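Killmont Mending Library opens a second room in Borkusthorpe this February

For immediate release

BORKUSTHORPE. I've never written one of these before, so bear with me. My name is Kulsoom Mughal and I run the Killmont Mending Library, and I'm very happy to tell you that we're opening a second location in February, on the upper floor of the old Cheema dry goods building on the Borkusthorpe side of the bridge. Doors open at 10 in the morning and we'll keep going until the coffee runs out (or 4 in the afternoon, whichever comes later, because I'm bringing a lot of coffee).

If you haven't come across us before, a mending library works a lot like the regular kind. You get a card and you borrow things. In our case the things are darning mushrooms, good scissors, buttonhole feet, hand looms, zipper pliers, a couple of sewing machines that weigh as much as a calf, and books on how to use all of it. You can take most of it home for two weeks. The heavy machines stay put and you come to them. And if you'd like somebody to sit next to you while you figure out a torn pocket, we do that too, on open evenings.

We started in Killmont in my sister-in-law's front room with one shelf and a tin of buttons. Last year we had 281 members, and the waiting list for open evenings got long enough that I was embarrassed to tell people about it. A good half of the folks on the list were driving over from Borkusthorpe anyway, so when the upstairs of the Cheema building came up for rent I called the landlord before I'd even finished reading the notice.

The new room is bigger than the old one and the light is wonderful. It has long north windows, a sink, and a freight elevator that works, so if stairs are a problem for you please use it. Press the button hard. The entrance is on the alley side, next to the bike rack.

A card costs $40 a year for a household. That's the same price as in Killmont, and a Killmont card works in Borkusthorpe and the other way around. Kids under 12 don't need their own card. If $40 is too much right now, tell whoever is at the desk and we'll sort something out, and you won't have to fill in a form or explain yourself.

Now, what are we going to do in there? The big new thing is knits. People bring us a lot of sweatshirts, sweaters, fleece and stretchy things, and for years we've been better at woven cloth, mostly because woven cloth is what I grew up on. A shirt or a pair of jeans will sit still for you. A knit slides around, it curls at the cut edge, and if you sew it with the wrong needle you get a little ladder of holes right beside the hole you were fixing. So we've bought two overlock machines and a whole drawer of ballpoint needles, and Severin Aigner is going to teach a six-week course called Stretch and Catch. He picked the name. I wanted Holes.

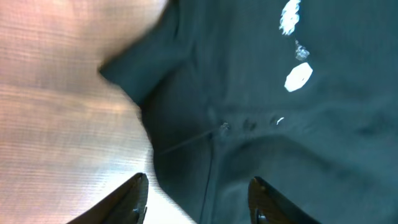 Adelino Esteves says he had given up on cuffs completely before he tried Severin's course in Killmont, and that he now does them on the bus. He'd also like it known that matching the thread exactly is overrated, and that going one shade darker hides the repair better than going lighter. I agree with him on cuffs and elbows, but on a collar I'd still hold out for a match!

The course takes eight people at a time. It covers cuffs and ribbing, pulled seams, pocket corners, elbow patches that don't look like elbow patches, and swapping out a zipper on a hooded jacket (week five, and bring a snack, it's a long one). You should bring something of your own that needs fixing. Wash it first, please. Severin is a patient man but he has asked me to put that in.

We're also starting a repair swap called Nalidura, on the last open evening of each month. You bring a thing you can't fix and you leave with somebody else's thing that you can. Then everyone comes back the next month and trades back. We tried it twice in Killmont and it was noisy and very good fun, and I only had to referee once, over a quilt.

Parveen Mohmand will be at the Borkusthorpe desk most open evenings, and Ehsan Orakzai is taking care of the machines at both locations. Ehsan has asked for old machine manuals, any brand, any condition, even if all you have is the threading diagram. He'd also love bobbins. If you've got a grandmother's sewing box in the attic and no idea what half of it is, bring the box along on opening day and we'll go through it with you. You can keep it all afterward, of course, but we'll be making hopeful faces at the darning mushrooms.

For opening day itself, the first 50 households to sign up will get a starter kit with needles, a thimble, a small pair of snips and a card of gray and navy thread. There will be a table for quick fixes, meaning buttons, hems and small holes, and you can watch or have a go. My aunt's walnut cake will be there too. Please don't bring a wedding dress to the quick fix table. We love wedding dresses, but they need an appointment.

Parking is free behind the building after 5 in the evening. In the daytime you're better off leaving the car at the bridge lot and walking over. Dogs are fine if they're calm around pins. We can't take clothing donations at either room, we just don't have the space, but fabric pieces bigger than a pillowcase are welcome, and so is wool yarn in any amount.

Open evenings in Borkusthorpe will run from 6 to 9, twice a week, and the days will be posted on the alley door once we've settled them with the dance class downstairs. Killmont hours stay exactly as they are.

Reporters are welcome on opening day or at any open evening, and you don't need to arrange it in advance. If you'd like a quiet look around before we open, call the Killmont desk and ask for me. I'm usually in by 9 in the morning, and if I don't pick up, I'm under a table looking for a needle, so leave a message.

Contact: Kulsoom Mughal, Killmont Mending Library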